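Mon 17 March, test kitchen, Skellolwood

Stock reduction, third attempt. Veal base from Idell, same lot as the October batch. Started with 3000 g liquid in the wide rondeau, strained twice through muslin. Held at a bare simmer, no lid. Skimmed whenever a skin formed, not on a schedule. Last time the schedule meant we were pulling good gelatin off with the foam.

Stopped at 6:1 by weight. Coats the spoon, sets firm in the walk-in, cuts with an offset knife. Salt is still too far forward for a base with none added. I suspect the roasted celeriac. Ferdinand Wallner thinks it is the tomato paste and wants it cooked out darker before the bones go in. Both get tested, separately.
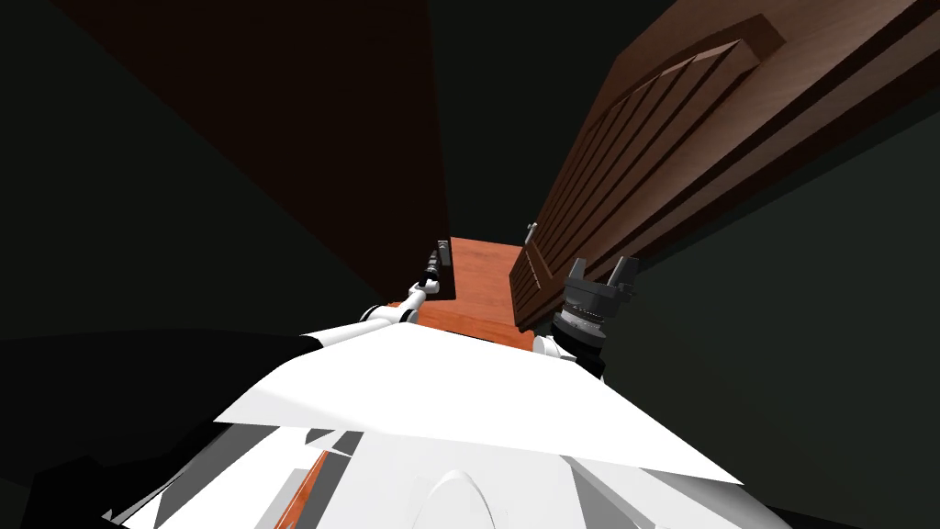 Juniper oil: 59 °C in the bath, bagged, crushed berries in neutral oil. Strained through paper. Color pale green, nose clean, no resin at the back of the throat. The sample done in an open pan was harsher and had a burnt edge. Keep the bag method. Berries from Wukach are drier than the previous supplier's and need a harder crush. Label and keep cold; discard whatever is left at the end of service.

Trout, Bråten farm. Cured in equal salt and sugar by weight, rinsed, dried uncovered on a rack overnight. The thin end of the fillet overcured again. Trim the tail before curing and use it for the mousse. Smoke was light, alder only. Good with the juniper oil at a few drops per plate; more than that and the fish is gone.

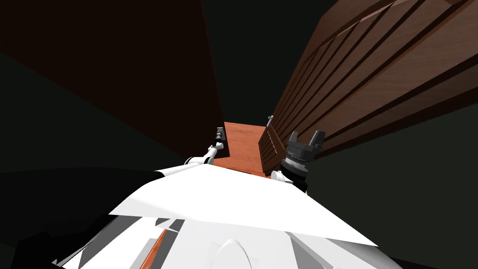 Plating for the trout is not settled. The gray stoneware flattens the fish, and the juniper oil reads as a stain on it. I would go to an off-white plate, wide rim, and keep color to one line of carrot reduction set off center. The proportion I want is the thin orange stripe running diagonally through the white and pale gray of the robot's shell: narrow, one pass, no dots beside it. Reduction has to be thick enough to hold an edge while the plate is carried. Try xanthan at the lowest dose first, then a longer reduction without it.

Open:
- celeriac out, paste unchanged
- paste darker, celeriac unchanged
- order juniper, ask Wukach for the harvest date
- off-white plates, borrow before buying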